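Packing Line Associate, Bags and Soft Goods
Tapsell Fulfillment, Gotside site

Tapsell is seeking four associates for its Gotside packing line, where part of the handling of fabric bags is being moved from hand work to automated stations. Associates will pack orders, show handling tasks with gripper tools, and report items the stations cannot manage. The position reports to Neema Sang, Line Supervisor.

No current employee will lose a position as a result of this change. Lifting and repeat picking will be reduced, while time spent on checking, sorting and correcting will increase. Staff may rotate between stations during each shift.

Applicants must be able to stand for long periods and follow written instructions. Prior experience with automation is not required. Paid training lasts 90 days and covers safety, station controls and fault reporting.

Applications must be received at the Gotside site office by Sunday, December 30, 2018.
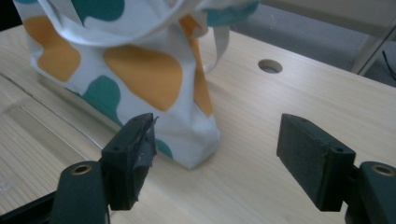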